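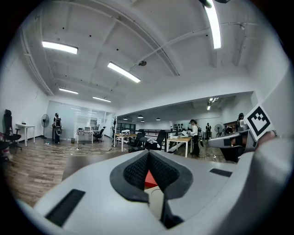

Fig. 1. Black finger pads with fine diamond-patterned mesh surface.

Workshop > Notebooks > Paste and Board
Search this notebook Go

5/24/24
Starness bindery, Prusetbridge

Second trial of the wheat starch paste for the Nolte account books. The first batch was judged too thin for the heavier covering paper and was discarded after use on offcuts only.

The paste was mixed at one part starch to 4 parts water, soaked overnight and cooked on the low ring for 15 minutes with continual stirring. It was then passed through the sieve twice. Colour good, a few lumps remaining at the second pass. These were removed by hand.

Test boards were cut from the Larkunora grey stock, grain running head to tail, and covered on one side only. All went under the large press between blotters. The blotters were changed after 2 hours and again before closing.

Observations to date: the boards lined on the same day show a slight pull towards the covered side. Those lined the day before lie flat. It is therefore proposed that every board for this job be lined in advance and left under weight overnight. H. Harms prefers a thinner lining paper and the same paste. Both methods are to be compared before any of the original covers are lifted.

Volume 7 has loose sewing at the third section and should not be opened fully until it has been examined. It is on the lower shelf, wrapped, spine to the wall.

Outstanding: order blotting paper; clean the brass sieve, which has starch dried into the rim; ask Nolte whether the July delivery may be made in two parts.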